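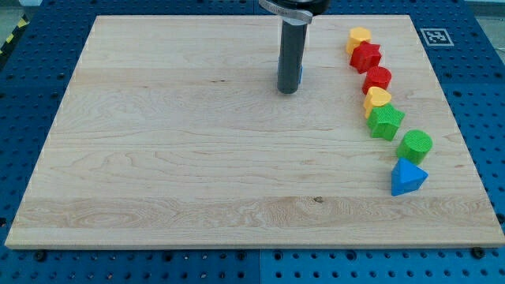 How to Set Up a Shape Sorting Board

You need a flat wooden board and a set of small blocks in different shapes and colors. Seven blocks is plenty for a first try.

1. Wipe the board with a barely damp cloth and let it dry. Lay it on a level surface and press on each corner. If it rocks, slide a folded piece of paper underneath.

2. Put the blocks along one side in a loose line. Leave the rest of the board clear for sorting.

3. Mix the colors and shapes. If you have a red star and a red cylinder, add a yellow cylinder too, so the set can be sorted either way.

4. Name one rule, such as "all the yellow ones," and have the child move those blocks to the open side. Slide them back when the group is complete.

5. Change the rule to shape. Most children need a few rounds before they stop going by color. Hearts and stars are easier to tell apart than stars and cylinders seen from the side, so turn the flat faces up.

Keep each session under 13 minutes. Store the blocks in a lidded box and stand the board on its long edge.

Graziella Palumbo
Updated January 2026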